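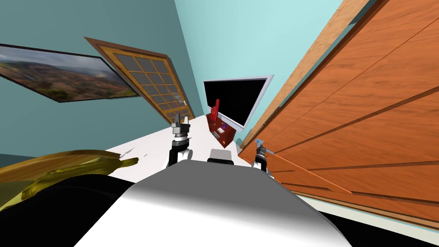
Hi Matvii, quick one on the good-practice rules for Jirkberg. We're at 200 simulated runs out of the 238 you're paying for, and I'm happy with them so far! Rule one (log the start pose before anything moves) is pretty much second nature now.

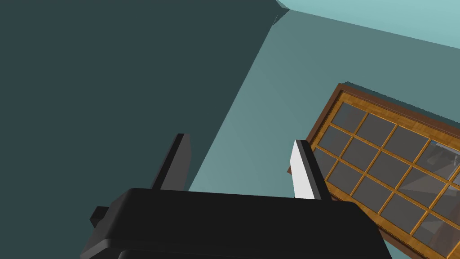

Rule two is still a pain. Everyone reads "approach with open fingers" their own way, so I rewrote it in June and Issahaku is checking my wording – it may take up to 2 weeks. After that I'd love your okay on the stop rules, plus the leftover budget for the last runs.

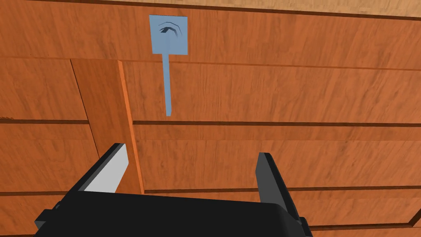
Open gripper below the blue tag, Jirkberg simulation.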